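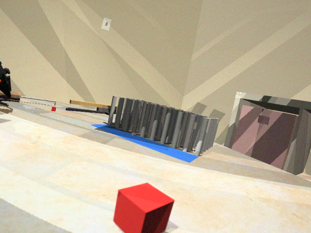 Robot club progress report for the Dalura fund
January 16, 2018

Hello Siriporn,

Sorry this is a few days behind, we've been glued to the simulator! Since September the club has got through £206 of the £300 you gave us, nearly all of it on the desktop machine that now lives in the back room at Hofstetter. It runs the simulated arm without grinding to a halt (the old laptop couldn't), so we've stopped taking turns and started arguing over whose code goes first.

The practice table has its peg rack on the blue mat and the red cubes to go after. Laiba has rewritten the reaching code twice and I think the second go is the keeper. Kamran is still fighting with the gripper, which closes too early if the arm comes in at a slant. He's logged 40 attempts in his notebook and wants to do plenty more before he touches the settings again.

Zeeshan has put our name down for the Kasterent student contest – simulation round only, so no travel to pay for yet. I'd like to keep the remaining £94 for the entry fee, if you're happy with that? Could you let me know before I fill in the form?

All the best,
Kulsoom Orakzai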